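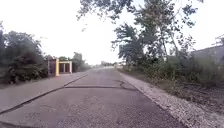
Brurent Walking Club, Members' Magazine, Features

The long way to the bakery

When I moved to Brurent I did not own a car, and I thought this would be a problem for one winter only. I would save money, buy something small and used, and become a normal person of the town. Nine years later I still walk to the bakery, to the dentist and to the train, and the money for the car went into a kitchen floor and a very good pair of boots.

I was asked by the club to write about walking as sport. I have tried, and I cannot do it. I have nothing against the members who go up to the Sastano ridge with sticks and a watch that measures the heart. I go with them two times in a year and I enjoy it, mostly the sandwiches. But the walking which has changed my life is the other kind, with a shopping bag, on streets that no person would put in a guidebook.

My walk to the bakery has a short way and a long way. The short way is 380 steps, and I know this because my pedometer was a present and for the first month I measured everything. It goes behind the pharmacy and it smells of the fans from the restaurant. The long way goes up Clullier Street, past the school, around the old pump house, and comes to the bakery from the back. I take the short way when it rains hard or when I have guests waiting for bread.

On the long way I learned most of my English. I do not mean that I talked with many people. I mean the signs, the notes on doors, the papers under the windshield wipers. "Please do not let your dog go here, we eat this parsley." I needed a dictionary for parsley. The language course in the evening gave me grammar, and Clullier Street gave me parsley, gutter, yard sale, driveway and "beware of low branch." In my country we have one word for all the edges of a street. Here I had to learn curb, shoulder, verge and sidewalk, and a neighbor told me that verge is what the British say, so I had to forget that one again.

A person who drives through a town knows its corners, I think, because at the corners he must be careful. The person who walks knows the middle parts. I could draw for you the whole side of the street between the school and the pump house: the fence that was painted green only as high as the painter could reach, the house where they practice the clarinet before dinner, the mailbox that leans more each spring. These things have no use. Still, when I was away for two months to take care of my mother, it was the middle parts I missed, and I was surprised by how much.

The speed matters also. I am a slow walker and I have been told so in two languages. At my speed a conversation from an open window arrives in one complete sentence. Faster people hear only a word or two, and slower people would be spying. From my sentences I know that a family by the school was looking for a hamster for most of May, and that somebody on the upper floor over the shoe repair does not want to go to Florida.

There is an old book in our library, in the local shelf, with the walks of the Gebreyes Mill workers. The mill stood where the garden center is now. The book says that in the good years 1168 people worked there, and nearly all of them came on foot, many from the villages on the other side of the river. They left home in the dark and they had their own names for the parts of the road. One piece was called the Porridge, for the mud. Another was called Half Wages, and the book does not explain it. I have walked this road with a copy of the map in my pocket, trying to decide where Half Wages begins. My opinion is that it is the slope after the second bridge, where a tired person would start to think about money.

I like that they gave names. In our house we do it too. We have the Windy Bit and the Cat Wall, and the place where my daughter fell from her scooter is called Hospital, although she needed only a bandage. When she was small I could say on the phone, "I am at the Cat Wall," and she knew that it was time to put the water on for the pasta.

Some members have asked me how one begins, and I find this difficult to answer, because everybody in this club can walk already. I can say what helped me. I stopped carrying my bag on one side and bought a cheap backpack with a flat bottom, so the cake boxes stand straight. I keep an umbrella at the office and one at home, and they are always both in the same place. I do not listen to music on the way out, only on the way back, when I have already seen the street. And I gave up the pedometer. It is in the drawer with the batteries, and I suppose it still believes that I am on the way to the bakery.

The boots I mentioned have been repaired two times. The man at the shoe repair turned them over and told me from the heels that I walk downhill more than uphill, which cannot be possible if I come home every evening. I have thought about this many times. It may be that I walk down with my heels and up with my toes, or that he says it to every customer.

Last autumn a colleague offered to take me in her car each morning, as we start at the same hour. It was kind, and I said yes, and for some weeks I arrived early and dry. I also arrived with nothing to tell. At lunch I noticed that I was talking only about work. In the end I told her that I needed the exercise, which she accepted at once, because it is the one reason for walking that people do not question. We still drive together when there is ice, and on those mornings she asks me for news of the clarinet.

The bakery now opens at 7, and the rye bread is usually gone before 9. If you come by the long way, leave home a little earlier than you think.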